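How to Get a Guest Room Ready in One Evening

Your guest has texted to say they're two hours away, and the spare room is where you've been keeping the ironing. Stay calm. Most of it can go in a closet, and guests rarely open closets on the first night.

Strip the bed first and get the sheets in the wash. Then open a window, even if it's cold out. A room that's been shut up for up to 5 weeks smells like a suitcase.

Next, clear the nightstand. A guest needs room for a phone, a glass of water and a book they won't read. Your old tax papers can live elsewhere.

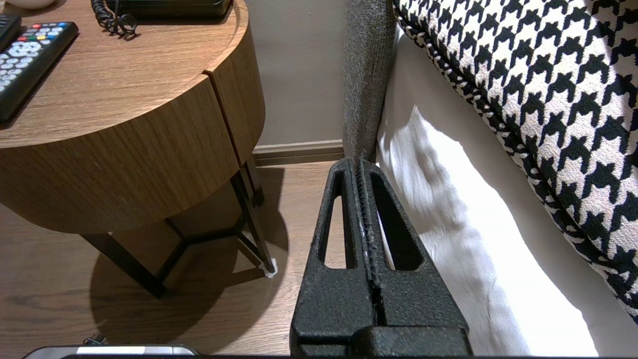
BRELLOW, September

Vacuum the strip of floor between the bed and the nightstand, then do it again with the narrow attachment. Bare feet land there first thing in the morning — they notice crumbs.

Make the bed while the dryer heat is still in the sheets. Two pillows per person, one firm and one soft, and a spare blanket at the foot. Write the Wi-Fi password on a card in large letters. My friend Awuor Rashidi puts hers inside the closet door, so I've now seen her closet.

Set the heat to 72 an hour before they arrive. Turn it down once they've said how cozy it is.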